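**Ticket:** Camera spec for Trundholm cell, purchase on hold
**Raised by:** Mared Price
**Assigned:** Meirion Bowen
**Status:** Waiting on quote

### Summary

The June budget line allows one wrist camera per arm at 860 each. Meirion's planning run in Tutari suggests the base model won't give us usable views at cabinet range. The alternative is the Belotell wide unit at 1,799. I need a decision on which to order before the Ó Flaithearta quote lapses in 30 days.

### Log

1. **Mared** – Loaded the kitchen layout in the simulator with the base camera profile at default resolution. Approach pose set close to the cabinet face.

2. **Mared** – Checked the render at the end of the approach. Pale panel fills most of the view, grain is readable, but the vertical edges on the left are stepped. Only the tip of something dark shows at the right border. Could be the handle, could be another fitting. Not enough there to plan a grasp on.

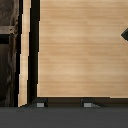
3. **Meirion** – Two separate problems. The stepped edges are render resolution and cost nothing to fix, so please leave them out of the purchase case. Field of view is the hardware question. The feet and the floor line are in view and the fitting is nearly lost, so try the mount offset before we spend anything.

4. **Mared** – Doubled render resolution. Edges clean up. Coverage unchanged, as expected.

5. **Mared** – Shifted the mount offset towards the fitting. Better on this cabinet, worse on the mirrored one. The offset is a fixed bracket on the real arm, so we can't have both.

6. **Meirion** – Agreed. Rerun both cabinets with the wide profile and attach the results. If it passes, reduce the order from 3 cameras to two and defer the third arm to next year's budget.

### Open items

- Confirm whether the Belotell price includes the cable and mounting plate – the quote is silent on both.
- Ask Ó Flaithearta for a loan unit.
- Mared to rerun with the wide profile, colour calibration off.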